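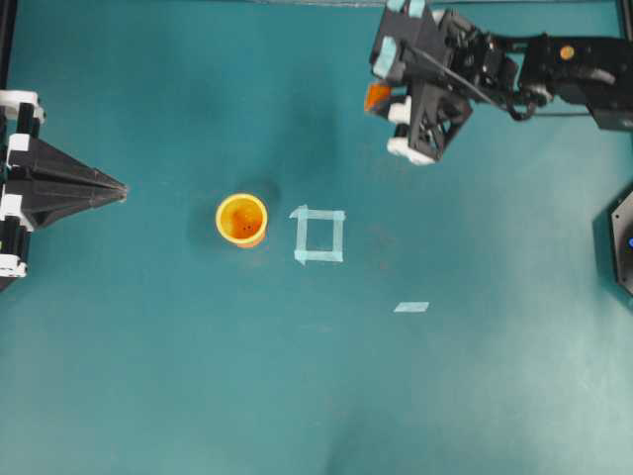
Figure 2. Work surface with cup and taped target square.

November
By Mereana Te Moana, Equipment Planning

Section 2. Planning and Budgeting for a Two-Arm Bench Station

2.1 Scope

This section applies to departments preparing a purchase request for a Skiditlow bench station. It covers the work surface, the arms and grippers, and the items that are most often left out of a first estimate. Installation is covered in Section 3.

2.2 Before requesting a quotation

1. Write down the task the station is to perform. A simple placement task, such as moving a cup onto a taped square, is sufficient for acceptance of the equipment and should be listed first.

2. Measure the bench. Record the usable width and depth, and the height of any shelf or cabinet over it. Both arms must be able to reach the target area.

3. Confirm the power supply. The station requires its own outlet strip. Extension cords are not permitted.

4. Select the mat. A plain, matte surface is preferred. Glossy mats reflect overhead lighting and may have to be replaced at the department's expense.

NOTE: Painter's tape is acceptable for marking target areas. Order it with office supplies and leave it off the equipment request.

2.3 Preparing the budget

1. Enter the arms, grippers and mounting hardware on separate lines. Fludier quotes them separately, and a combined line will be returned for correction.

2. Enter replacement finger pads under consumables. Allow $538 for the first year.

3. Enter camera mounts and cables. A view from over the bench and a second view from a fixed position are both recommended, and each requires its own mount.

4. Add freight. Orders from Lindqvist are shipped in two crates and are billed per crate.

5. Reserve 50 percent of the training line until the station has been accepted.
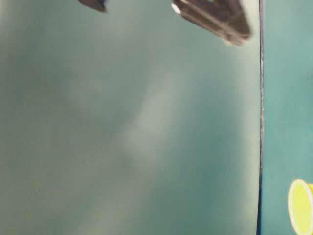

6. Allow for camera adjustment during the first week of operation. Fast gripper movement close to a camera may blur the picture, and a different lens or mounting height may be needed. Hold the lens purchase until this work is complete.

CAUTION: Do not place the order before the bench has been inspected. Skisen does not accept returns of mounting rails that have been drilled or cut.

CAUTION: Keep hands clear of the work surface whenever the arms are powered. The budget must include an emergency stop within reach of the operator's chair.

2.4 Submitting the request

1. Attach the bench measurements, the task statement and the written quotation.

2. Obtain the signature of the department head.

3. Send the complete package to Equipment Planning. Allow nine working days for review.

NOTE: Requests received without a task statement are held until one is supplied. The review period begins on the day the package is complete.

Changes to the number of arms after approval require a new request. Changes to mats, tape or finger pads may be made by e-mail to Equipment Planning, with the original request number in the subject line.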